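Right, thread time. I've spent the whole summer mending zips and I have never been so happy with a hobby. Everything I've picked up so far, in no sensible order!

It started with a tent. The door zip went on our second night at Skarkcombe and I held it shut with clothes pegs and a sock until morning. Mozzies everywhere.

I took it to Ho-yin Peng, who has the repair bench at the back of Kettler, fully expecting to hear I needed a new zip. Ho-yin gave the slider a tiny squeeze with pliers on each side, ran it up and down, and handed it back. I nearly cried.

So that's lesson one. If the teeth close and then pop open again behind the slider, look at the slider before you blame the teeth. They wear loose. Squeeze gently, one side then the other, test, squeeze again. Go too hard and it jams (ask me about my good raincoat).

Lesson two: pencil! Rub a soft graphite pencil along stiff metal teeth and work the slider back and forth. Candle wax is lovely on plastic ones. Keep both off pale fabric unless you like grey smudges.

Lesson three: learn the words. Teeth, tape, slider, pull, stop. It makes buying parts so much easier. I once came home from Vanunby with 40 of the wrong thing because I'd asked for "the zip bits".

And pulls are the best part. A chunky one makes a bag so much nicer to open with cold hands, and it's where all the colour and silliness goes. I could look at them all day.
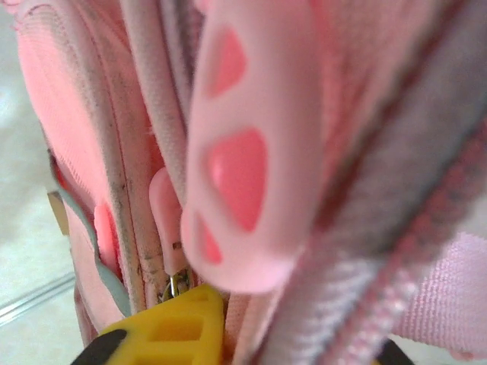
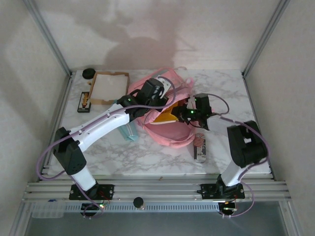
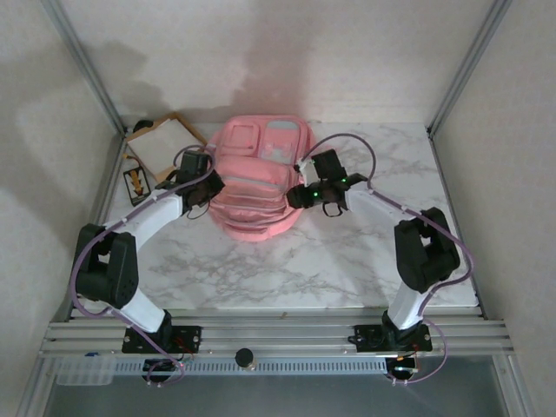 Big pink zip pull in the first, pink backpack in the last.

If a pull snaps off, you don't need a new slider. Loop a bit of cord through the little bridge on top, knot it, melt the ends if it's nylon. Five minutes. I did 6 jackets in one evening with a podcast on.

Coil zips (the bendy ones on most tents and bags) collect grit like nothing else. Old toothbrush, warm soapy water, rinse, let it dry with the zip open. Do this after every beach trip. I mean it, every one!

Missing a tooth low down? Sew a new stop just above the gap, a dozen tight stitches over the teeth. You lose a couple of centimetres and keep the jacket. Only works on zips that stay joined at the bottom, mind.

I keep it all in an old Caria biscuit tin — pliers, cord, wax, odd sliders sorted by size. The size is often stamped on the back of the slider, so flip it over and have a look.

Next up is a sleeping bag with a zip as long as I am. Wish me luck, and send me your worst zips!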